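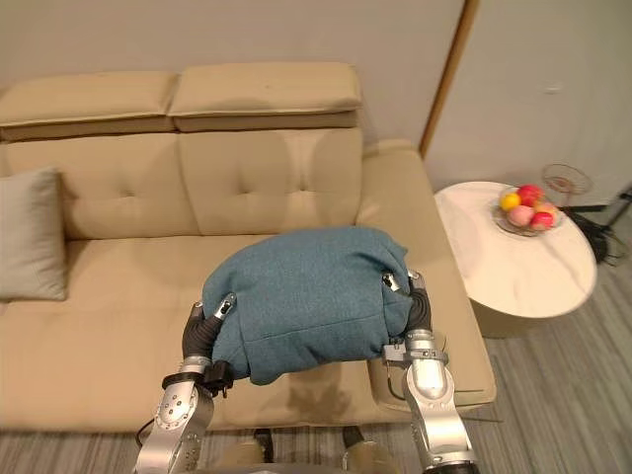

Zwischenbericht an die Geschäftsleitung
Projekt: Umbau und Wiedereröffnung Gästehaus Drovside, Skolthorpe
Verfasst von: Xuân Âu, Hausleitung
Stand: 08.12.2019

Sehr geehrter Herr Collet,

wie im Herbst vereinbart, sende ich Ihnen den zweiten Zwischenbericht über das Gästehaus Drovside. Ich habe versucht, die Punkte in der gleichen Reihenfolge zu behandeln wie im ersten Bericht, damit Sie die Angaben leichter vergleichen können.

Zimmer
Von den zwölf Zimmern sind inzwischen sieben fertig und können vermietet werden. Zwei weitere Zimmer im Obergeschoss sind gestrichen, es fehlen dort aber noch die Vorhangschienen und die Leselampen am Bett. Die übrigen Zimmer liegen alle im hinteren Flügel. Dort haben die Arbeiten an den Bädern später begonnen als geplant, weil die Firma Brerent zuerst eine falsche Größe von Duschwannen geliefert hat. Die richtigen Wannen sind jetzt im Haus. Herr Doãn hat mit dem Installateur gesprochen und rechnet mit dem Abschluss im März. Ich halte diesen Termin für möglich, aber er enthält keine Reserve.

Die Zimmer zur Gartenseite werden von den Gästen deutlich lieber gebucht als die Zimmer zur Straße. Ich schlage deshalb vor, dass wir ab der neuen Saison zwei Preisstufen einführen. Einen Entwurf der Preisliste habe ich Frau Mạc bereits gegeben.

Frühstück und Restaurant
Der Frühstücksraum ist in Betrieb. Wir bieten ein kleines Buffet an, dazu Eierspeisen auf Bestellung. Das Restaurant Từ im Erdgeschoss ist am Abend geöffnet, vorläufig mit einer verkürzten Karte. Herr Đào führt die Küche mit einer Hilfskraft, und an vollen Abenden ist das zu wenig. Er bittet um eine zweite Hilfskraft für die Saison. Ich unterstütze diese Bitte. Viele Wanderer kommen erst nach acht Uhr an und finden dann im Ort nichts mehr zu essen - für sie ist unsere Küche ein wichtiger Grund, bei uns zu übernachten.

Die Hausgäste haben auch nach Lunchpaketen gefragt. Wir haben damit im Oktober begonnen, ohne Werbung dafür zu machen, und bereiten sie auf Vorbestellung bis zum Vorabend vor. Die Nachfrage war am Anfang gering und ist dann gestiegen.

Kosten
Im Berichtszeitraum sind Mehrkosten in Höhe von 3.810 Pfund entstanden. Der größte Teil davon entfällt auf die Erneuerung der Warmwasserleitung im hinteren Flügel. Die alte Leitung war an mehreren Stellen undicht, was vor dem Öffnen der Wand nicht zu erkennen war. Der kleinere Teil betrifft den Brandschutz im Treppenhaus, wo die Behörde eine zusätzliche Tür verlangt hat. Die Rechnungen liegen bei Frau Mạc und können jederzeit eingesehen werden. Alle anderen Positionen bewegen sich innerhalb des genehmigten Rahmens.

Buchungen
Das neue Buchungssystem läuft stabil. In der ersten Zeit gab es Doppelbuchungen, weil die Zimmer im alten Kalender nicht gesperrt waren. Zwei Gäste mussten wir darum in einem anderen Haus unterbringen, die Mehrkosten haben wir übernommen. Seitdem wird nur noch ein Kalender geführt. Die Bestätigungen gehen jetzt automatisch hinaus, allerdings bisher nur auf Englisch. Eine deutsche und eine französische Fassung habe ich geschrieben und würde sie gern vor der Verwendung von einem Muttersprachler prüfen lassen. Vielleicht könnten Sie die französische Fassung selbst kurz ansehen.

Personal
An der Rezeption sind die Schichten am Morgen und am Nachmittag besetzt. Für die späte Anreise benutzen wir einen Schlüsselkasten mit Code neben dem Seiteneingang. Das funktioniert, nur die Beleuchtung auf dem Weg vom Parkplatz ist zu schwach. Herr Doãn holt dafür ein Angebot ein.

Offene Punkte
Ich bitte Sie um eine Entscheidung zu folgenden Fragen:
Zweite Hilfskraft für die Küche, ab Saisonbeginn.
Einführung von zwei Preisstufen für Garten- und Straßenseite.
Beleuchtung am Parkplatz, sobald das Angebot vorliegt.
Neue Fotos für die Internetseite - jetzt oder erst nach Fertigstellung aller Zimmer. Ich selbst würde lieber warten.

Für Rückfragen bin ich am Vormittag am besten telefonisch zu erreichen. Den nächsten Bericht erhalten Sie, wenn die Bäder im hinteren Flügel abgenommen sind.

Mit freundlichen Grüßen
Xuân Âu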